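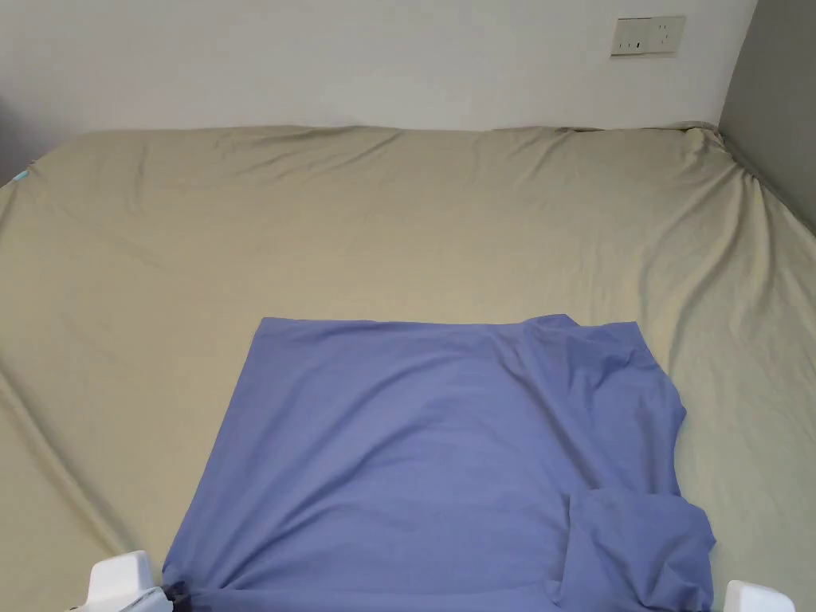

Kvido Šimko

Bed-surface practice is the set of working rules people follow when they teach or test robots on laundry jobs using an ordinary bed as the table. It covers laying out, flattening and folding clothes, and also changing sheets, though I know far less about sheets and will mostly leave them to the entry on bedding. The rules apply to robot arms and to hand-held grippers alike. I've worked to them for a good while now, first in Flasosberg and later in Prarville, so expect some opinions along the way.

Where the rules come from

The written version most of us use is the Skernosero Code, named after the house where it was put together. It began as a sheet of paper taped inside a wardrobe door and grew to 19 rules. Before that every group had its own habits and you couldn't compare one set of recordings with another. One lot would count a T-shirt as folded when it was in quarters, the next lot wanted it in thirds with the sleeves tucked behind, and a third was happy with anything squarish!

The Code was last revised on 6 Feb 2020. The revision took out the rule about ironing the sheet first (good riddance) and added the one about naming garments, which I'll get to.

It's a voluntary code. There is no badge and no inspector, and you say in your notes that you followed it, or which bits you didn't.

The surface

A bed is a strange thing to work on. It's soft, it gives when you press it, and a fitted sheet wrinkles and moves along with whatever you're pulling. The Code says to leave it like that. You pull the sheet on properly at all the corners, you take off pillows and duvet, and then you don't fuss over the creases. Real beds have creases, and a robot that has only ever met a smooth sheet will take the first ridge it meets for a hem.

A plain sheet is asked for in beginner sets. Colour is up to you so long as it differs clearly from the garment – a blue-violet shirt on a khaki sheet is an easy pair to tell apart, a grey shirt on a grey sheet is not. Harder sets can use matching colours, but they have to be marked as hard.

The rest of the room is treated as background and left alone. Bags, side tables, clothes waiting their turn, sockets on the wall: all fine. What the Code does ask is that small loose things on the bed, tissues and packets and the like, are either cleared away or written down in the notes before a recording starts. I used to be strict about clearing. These days I prefer writing down, and I'm told plenty of others have drifted the same way.

Gripping

The main rule is known as the Havlíček grip, after the workshop that first taught it. You take cloth by an edge or a corner, close on a small pinch, and keep the fingertips nearly flat to the surface as you come in. If you come in steeply you press the mattress down and scoop up sheet as well as shirt. Everyone does this at first. I did it for a whole August.

The finer points go roughly in this order. Open before you get close, so the movement isn't hidden behind your own fingers. Hold one corner down while the other hand does the moving, if you've got two grippers. Let go fully before you lift away, or the pad drags the hem with it and undoes the fold. And never use the hard back of a finger to push cloth about, because it teaches a movement that most arms can't copy safely.

A light pinch on the hem is what you want with a thin knit. It will gather into a few little folds around the fingertip and that's nothing to worry about, they shake out when you smooth over.

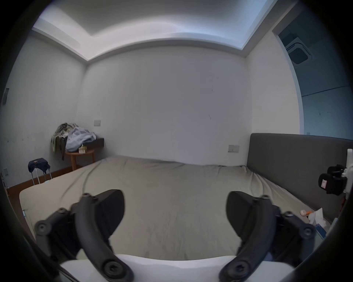
Gripper open in front of the bed, headboard to the right.

Turned-back flaps

This is the part people argue over. Say a T-shirt is lying out flat and there's a sleeve or a bit of hem flipped over on top of the body. Is it a mistake, or the first step of the fold? In a single picture you can't always tell. The Code's answer is that the person recording has to say, in words, at the time: "flap, meant" or "flap, not meant". If nothing was said, the flap is put down as unknown and stays unknown. You aren't allowed to go back later and decide.

I think this is the best rule in the whole thing and I'd keep it if all the others went.

Start and end states

A garment may start crumpled, half open or flat. Flat means that the body can be seen as one broad shape, with no more than a sleeve or corner out of place. It doesn't mean smooth. Ripples and light diagonal creases are allowed.

The end state is whatever you wrote down beforehand, quarters or thirds or rolled, and it's judged after both grippers have let go. An early draft let you judge it while still holding on, and you can guess how flattering those scores were.

Each attempt gets up to 93 seconds. Don't ask me why it's that number, I've asked twice and had two different stories.

Naming

Since the revision, garments are named by type and by what you can see: short-sleeved T-shirt, blue. No brand names, no "my gym top". It sounds petty until you've tried to sort 2000 recordings where half of them say "top".

People and rooms

The bedroom rules are brief. Whoever normally sleeps in the room has to agree to it. Letters, medicine boxes and family photos are put out of view. Cables are kept off the floor on the side where you're standing. One person with two grippers should take a break after 5 garments, as your wrists go before you notice, and tired hands make sloppy grips.

For arms on a stand there's an extra rule that no one leans over the bed while the arm has power. The Prarville people go further and want everyone behind the foot of the bed. I find that a bit much in a small room, but it's their house.

Criticism

The usual complaint is that the Code was written with T-shirts in mind and stretches badly to anything else. True, I'd say. Trousers get one line. Socks aren't mentioned at all. Others feel a bed is the wrong place for careful testing and that a firm table would give cleaner results, and it would, but lots of us fold our washing on the bed and have done all our lives.

See also: Bedding; Flaps and sleeves; Hand-held grippers; Sorting washing; Tables as work surfaces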